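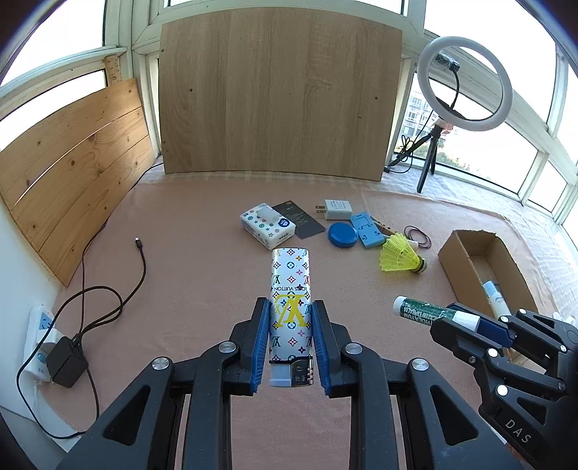

Divya Arumugam wondered whether a tote bag counts as a bag at all if everything in it ends up in one heap at the bottom, and I have to say I felt that one. Her comment went up on my earlier post and it got me to finally ask this properly.

How do you keep small things findable in a big handbag?

Posted April 2020 in Home and Everyday

Hi all, long-time reader and I think this is my second question ever, so please be gentle. I carry a large slouchy shoulder bag, the Kobori one with the single zip pocket, and I love it dearly. My sister gave it to me in August and I've used it every day. The trouble is the little stuff. Lip balm, a lighter for the candles at my mother's place, hair ties, a pen, the tiny screwdriver for my glasses, cough drops, stamps. It all sinks. I stand at the front door digging like a dog on a beach while the groceries get heavier.

I've tried one of those felt organizers that sits inside with pockets all the way around. It was too stiff for a soft bag and it kept tipping over, and then I had two things to dig around in. I also tried sandwich bags, which worked fine except that I got tired of the crinkling in quiet places (church, mostly, and the library in Stedton, where sound carries something awful).

I don't want to spend much, and I don't want to give up the bag. I'm happy to sew a little if it's straight lines. What do you all do?

9 people found this question helpful

Answer from Genji Tsuji (accepted)

I had this same problem with a camera bag for years, and then with the bag I take to work, so you have my full sympathy. What finally fixed it for me was small zip pouches in different fabrics. I know it sounds too simple, but the part that matters is the fabric. If you buy a matching set you'll be opening every one of them to find your pen, and you're right back on the beach with the dog. Mine are corduroy, smooth nylon and an old denim one with a bumpy zipper pull. My hand knows which is which before my eyes do, even in the car at night.

Corduroy is for anything that goes on my face or in my mouth, so lip balm, cough drops, floss. Nylon is for things that might leak. Denim is pens, stamps and the odd screw I've promised to match at the hardware store. I'd keep the lighter in its own pouch or a little case of some kind, away from the tissues and well away from anything greasy, and please take it out if you leave the bag in a hot car. Balms don't love a hot car either. I lost the lining of a perfectly good jacket that way, and no amount of dish soap brought it back.

You said you can sew straight lines, so here's how I do mine. Cut 2 pieces of fabric the same size, a bit bigger than your hand, and sew a short zipper between the top edges. Open the zipper halfway (do not forget this, I have forgotten this), put the right sides together, and sew around the other sides. Turn it out through the zipper and poke the corners with a chopstick. Then add a loop of ribbon at one end and clip all the loops to one ring, and clip the ring to the pull on your inside pocket. Now when you tug the ring, the whole family comes up together. It's a lovely feeling, I promise!

The only thing I'd add is to empty the bag out on the bed every couple of weeks. I found a library card in mine that I'd already paid to replace.

Comment from the asker: The ring! Thank you, I'm going to start with some old pajamas and see how it goes. Does the ribbon need to be anything special?

Reply from Genji Tsuji: Grosgrain holds up best. Satin frays on me, but it will do for a first try.

Answer from a guest

get a smaller bag. I went from a huge one to a Bratico crossbody and never looked back, you carry less because you have to

Answer from Divya Arumugam

Since I'm the one who started all this, I should own up that I still use the tote. What helps me is a light-colored lining. My old bag was black inside and everything vanished in there. I cut up a pale yellow pillowcase, sewed it into a rough bag shape and tacked it in by hand along the top edge, just under the zipper. It took me an evening and a half with the radio on, and the stitches are nothing to brag about, but they've held. You could do that and Genji's pouches too, they wouldn't get in each other's way. Wash the pillowcase first so it does its shrinking before you cut.

Related questions

Getting lip balm out of a jacket lining
Best way to shorten a zipper without the little metal stops
Can you wash a suede bag at home?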